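Frozen fruit drinks and lollies at home — what I do, what I've stopped doing

Posted June 29, 2024

Quick one today, kitchen is warm and the blender is already out. A few of you asked for all the frozen drink and lolly notes in one place so this is that. Not in much order, sorry.

FREEZING THE FRUIT

Freeze it flat. Baking tray, greaseproof paper, one layer, pieces not touching. Two hours or so, then tip into bags. If you skip the tray and go straight to the bag you get a brick, and then you're bashing it on the worktop with a rolling pin at nine at night. I've chipped a tile that way.

Bananas: peel first. Always peel first. A frozen banana in its skin is a misery. Cut into coins, thumb thick.

Mango: buy it ripe, freeze it the same day. The ready-frozen bags are fine too and often cheaper out of season. I buy those in January and the fresh in summer.

Strawberries: hull, halve, dry properly on a clean tea towel. Wet strawberries get a coat of frost and the drink comes out thin.

Melon: better than you'd think. Watermelon needs the pips out, or most of them. Goes very icy, so good for slush, no good for anything you want creamy.

Pineapple: tinned in juice works. Drain it, keep the juice, freeze the juice in an ice cube tray. More on that in a minute.

Grapes: don't blend them, just eat them frozen out of a bowl. Cut them lengthways for little ones, frozen or not.

Write on the bags. What it is and the month. I used to think I'd remember and then had a bag of something orange that could of been mango or butternut squash. It was squash. Luana got it in a smoothie.

ICE

Too much ice is the usual mistake. If the fruit is frozen you need hardly any. I use none with banana or mango, a small handful with berries.

Juice cubes instead of water cubes. Orange, pineapple, cold tea even. They melt into the drink and it doesn't go watery at the bottom of the glass. Coconut milk cubes as well, but shake the tin hard before you open it.

Ice trays pick up smells — onions, fish fingers, whatever is next to them. Once frozen, pop the cubes out into a bag and tie it.
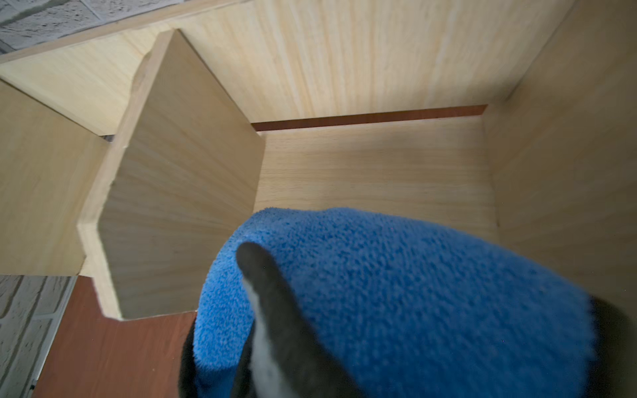
THE ORDER THINGS GO IN

Liquid first, then soft stuff (yoghurt, honey, fresh fruit), then frozen on top. With a jug blender anyway. The little upside-down cup ones are the other way round, frozen in first, liquid last, because you flip it.

For two big glasses:

200 ml liquid
2 good handfuls frozen fruit
1 spoon yoghurt, heaped
squeeze of lime
pinch of salt, tiny

The salt sounds odd. Try it. Makes melon taste of melon.

Pulse first, five or six short goes, then run it. If it sticks, switch off, lid off, push it down with a spatula, lid back on, go again. Don't keep pouring in more liquid, you'll end up with juice. And never a spoon down the top while it's running, my brother-in-law Anselmo did that with a good wooden one and we had splinters in the piña colada. Binned the lot.

Let it have a rest if the jug base gets hot. Mine has a cut-out and sulks for ten minutes if I push it.

LOLLIES

Taste the mix before freezing and make it a bit too sweet. Cold flattens it. If it tastes perfect at room temperature it'll be dull as a lolly.

Leave a gap at the top of the mould, the width of a finger. It expands. I never used to and every stick came out wonky with a frozen collar round it.

Sticks: if your moulds don't have their own lids, foil over the top, slit in the foil, stick through the slit. Stands up straight. Or half freeze for an hour then push them in.

Stripes — freeze each layer until firm on top before the next one goes on. Forty minutes each in my freezer, yours may differ. Pour over the back of a spoon. Chill the second mix in the fridge first or it melts the one under it and you get brown.

Getting them out: run the mould under a cool tap, count to ten, wiggle. Not hot water. Hot water takes the outside off and they go all slimy.

No moulds? Small yoghurt pots. Washed ones. Or paper cups, and you just tear the paper away.

Janaína asked about alcohol in lollies. Yes but go easy. Too much and they won't set at all, you get a soft mess that slides off the stick. One tablespoon of rum across six lollies is enough for ours.

ICE CREAM WITHOUT A MACHINE

Two ways I bother with.

Banana one. Frozen coins, food processor, nothing else. It goes crumbly, then like wet sand, then suddenly smooth. Keep going past the wet sand bit, that's where people give up. Spoon of peanut butter or cocoa at the end. Eat straight away, it sets like concrete if you put it back.

Condensed milk one. One tin, 600 ml double cream whipped to soft peaks, fold together, whatever flavour you like. Freeze overnight in a loaf tin with paper pressed right down on the surface. The paper stops the crystals. Don't add watery fruit raw, cook it down first until it's jammy and let it go completely cold.

Take it out ten minutes before you want it. Warm the scoop in a mug of hot water and dry it between scoops.

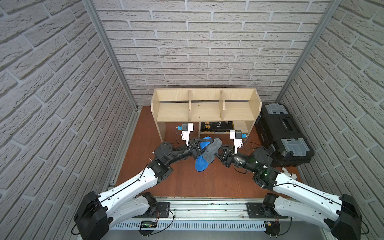 CLEANING THE BLENDER

Do it now, not after. Warm water to halfway, one drop of washing up liquid — one drop, I mean it — lid on, run for twenty seconds. Rinse. Upside down on the rack.

Rubber seal wants to come out once a week. Prise it off with the handle of a teaspoon, there will be gunk, I promise you. Soak in warm water with a bit of bicarb, dry it, back in. A smell you can't find is nearly always the seal.

Turmeric or berry stains on the plastic: bicarb and water paste, leave it half an hour, soft cloth. Bit of sun on the windowsill helps with turmeric too.

Unplug before you put your fingers anywhere near the blade. Obvious. Still saying it.

TAKING THEM OUT WITH YOU

Fill a flask with ice water while you're making the drink, empty it just before you pour. Stays thick a good while longer. Leave room at the top and give it a shake when you get there.

For the park or the beach I freeze small bottles of squash the night before, three quarters full, lids loose until they're solid. They keep the sandwiches cold and by lunch they're slush. Kids think it's a treat. It's squash.

Lollies don't travel. I've tried newspaper, I've tried a cool bag inside a cool bag. Sticky hands and a wet car seat. Take frozen grapes.

BITS AND BOBS

Fresh mint goes in last, two pulses. Any longer and it's lawn.

Lime zest before you juice it, freeze what you don't use.

Fruit on the turn is fine for this. Mouldy isn't, bin it.

Glasses in the freezer for ten mins, plain thick tumblers only. Not the thin ones and not anything your mum gave you.

Honey won't mix into cold stuff, stir it into a spoonful of warm water first.

Leftover smoothie — straight into lolly moulds, don't even think about it.

Rosângela, yes, the oat milk works, just buy the barista sort if you want it creamy. The thin one goes grainy when it's frozen. Will do the sorbet questions next time, I've got cherries to stone and only one apron clean.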